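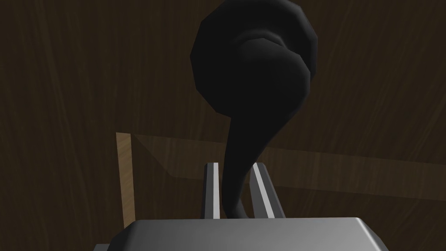 Prirkside wrote back after the first trial to say that their success numbers for the door task came out higher than ours on the same policy, and asked which step of the guide they had missed. They had missed none. The guide did not say when an episode counts as a success, and they were counting any contact with the lever. Section 4 has been rewritten to fix that. Please use it in place of the April text.

4. Running the wrist-view evaluation

This section covers the door task in Follex with the Catacutan policy. It assumes that you have finished the install and that the simulator opens without errors.

4.1 Before you start

1. Close any other Follex session on the machine. Two sessions will write to the same log folder.
2. Load the Jilholm house set. The door, the wall art and the lighting all come from this set, so do not mix in parts from another one.
3. Set the camera to "wrist". The policy was trained on wrist views only.
4. Set the number of episodes to 100 for each start pose group. There are 4 groups.
5. Leave the random seed at 591 if you want to compare your results with ours.

Note: A change of seed moves the start poses and the light. Results from different seeds can be averaged, but report them one by one first.

4.2 Checking the start poses

Step through a few start poses by hand before the full run. In some of them the door is out of view and the arm has to search. These are valid starts and should stay in the set. 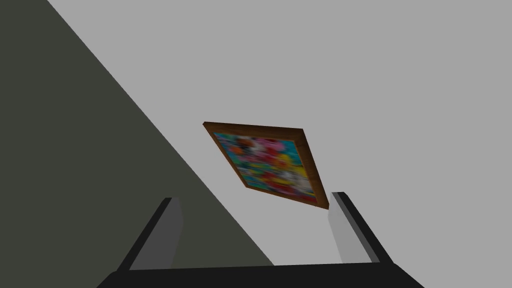
Figure 4-2. Wrist view with a framed painting above the open fingers. No door in view.

1. Open the pose browser and pick a group.
2. Press Next until you reach a pose with no door in view.
3. Check that both fingers show in the lower part of the picture. If they don't, the camera mount offset is wrong. Go back to section 3.
4. Check that nothing is touching the gripper at time zero. The contact readout should be 0.
5. Repeat for the other groups.

Caution: Do not delete poses that look hard. Our first results left out the search starts, and the policy looked much better than it was. About a third of the failures we later logged were in search starts – the arm settled on some other object and stayed there. 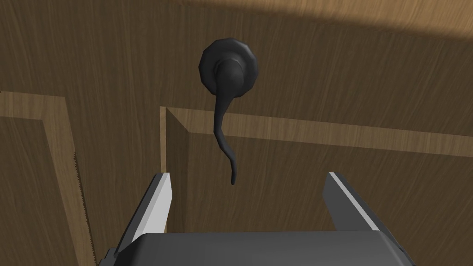 DOOR TASK: APPROACH AND GRASP

An approach is the part of the episode from the first view of the lever until first contact. A grasp begins when both fingers report contact with the lever. The two are scored apart.

1. Start the run with the log level set to "full".
2. Let all episodes finish. Stopping early drops the last group from the summary.
3. Open the summary file and read the approach column first. An approach passes if the lever comes between the fingers before the time limit.
4. Read the grasp column next. A grasp passes if both fingers keep contact for 2 seconds.
5. Read the turn column last. It is filled in only where the grasp passed.

Only an episode that passes all three columns is a success. One finger pushing the lever down does not count, even if the latch opens. Such episodes are marked "push" and belong in a separate line of your table.

Note: The lever mesh is coarse, and the flat faces can make the contact signal flicker. The scoring script fills gaps of up to 2 frames. Do not add your own smoothing on top of this.

Caution: Keep the raw logs. The summary can be rebuilt from them, but the contact record can't be rebuilt from the summary.

If your approach rate matches ours and your grasp rate does not, check the finger friction value before anything else. It goes back to the default each time the house set is reloaded.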